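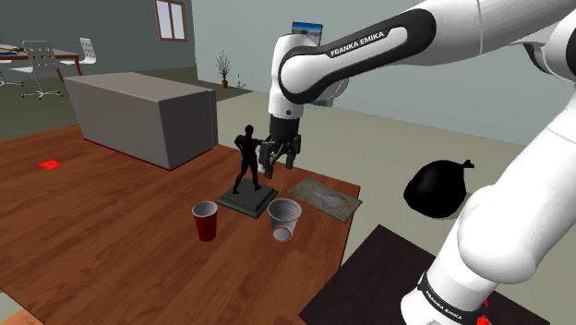 Norbert Magyar asked under my last post why we write rules for the simulator at all, when in there nothing can break and nobody can be hurt. Fair question, so I try to answer in a few posts.

The rule sheet at Mindham has 6 rules. It had more, but people did not read to the end. Now it is one page and hangs in Kellano also.

Rule one: what is forbidden on the real arm is forbidden in simulation. Same speed limit, same force limit, same no-go zone. If you raise a limit "only for the test", you write it in the log, with your name.

Rule two: tall things on the table get a wider margin than flat ones. A cup or a statue near the grasp point means the arm comes down slowly and straight. I have seen very elegant diagonal approaches. I did not approve them.

Rule three is the one everybody argues with. A collision in the simulator is a failed run, even when the object ends up in the correct place. Last January we went through 1165 runs that were marked as success, and some 4 percent had touched something on the way. We marked them again by hand. It was not a nice week.

Rule four: do not tidy the table for the planner. Leave the clutter where the layout file puts it. When I joined Proller I moved a cup by two centimetres so my demo would work, and my colleague found it in the history the same afternoon. Still a little ashamed – but I learned the rule.

Five and six are paperwork: fix the random seed and save it, and let a second person read the settings before a long batch. Ông wants to join these two into one. I am against, they are skipped for different reasons.

Norbert, does this answer you? If your lab has a written rule for near misses without contact, please send it. Ours says only "use judgement", and I would like to replace this sentence.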